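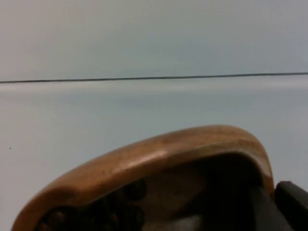
Course notes, session 7: Looking at plain surfaces
Wurkumon Evening Classes, Room 16
May 12, 2023

Okay, these are my notes from the front of the room, tidied up a bit so you can read them on the bus. I talk fast and I know it!

Last time we did patterned fabric, and everybody had plenty to say. A plain wall is harder. People look at it for a second, write "gray" and put the pencil down. So the drawing exercise is to stay with a pale surface and find where it changes. Does it go cooler toward one side? Is there a place where it almost turns white? Squint if you like (I do it all the time and I look ridiculous).

A few things I'd like you to try before we meet again:

Pick a wall or a tabletop at home with very little on it. Put one rounded object close to you, so close that you only get part of its outline. A wooden bowl is great, but a mug or a melon will do.

Draw the big curve first, in one go, from the shoulder. Don't sketch it in hairy little strokes. If it comes out wrong, draw it again right on top.

Then do the background, softly, with the side of the pencil. I use a Jurora 200 pad for this because the paper has some tooth, but the cheap Turcotte one is fine too.

Leave the dots and specks for the very end. One dark dot on a pale page pulls the eye like crazy, and if you put it in early you'll spend the whole hour looking at it.

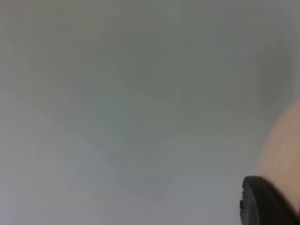
Fig. 2. Pale gray surface with soft shading and one tiny dark speck; rounded beige form at lower right.

About edges: a soft edge is still an edge. Lots of you outline everything with the same hard line and then wonder why the drawing looks like a coloring book. Try losing the line for an inch or so where the two tones get close, then pick it up again farther along.

Reading for next time is the Fonirine packet, the chapter on shadows. Skip the part on perspective, we'll get there later. And please bring an eraser, I'm down to my last one.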